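4. Mounting the Display Board

The Perron board is made of a flat inner panel set into a raised wooden border. It can be hung upright or sideways.

Before you start

Clear a flat table larger than the board and wipe it down. Grit left on the surface will scratch the border.

Steps

1. Take the board out of its sleeve and lay it flat, panel side up.
2. Check the seam between the panel and the border. It should be even on all sides.
3. Find the fasteners near the margins of the panel. Press each one lightly with a fingertip. If one moves, tighten it by hand - do not use a power driver.
4. Turn the board at an angle to the table so you can get to all the corners without leaning over it.
5. Wipe the panel with a dry cloth, working from the center out.
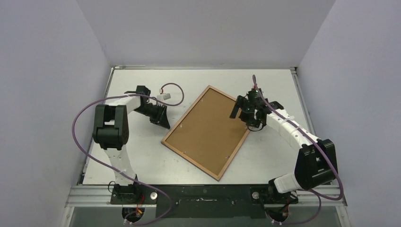

Figure 6. Board laid flat and turned diagonally, ready for wiping.

Caution: Do not stand the board on one corner. The border can split at the joint.

Note: Keep other items off the panel while it is lying flat.

6. Lift the board with both hands, holding opposite sides of the border, and go on to Section 5, Wall Rail.

Replacement fasteners are sold in packs of eight under the Doltamen name.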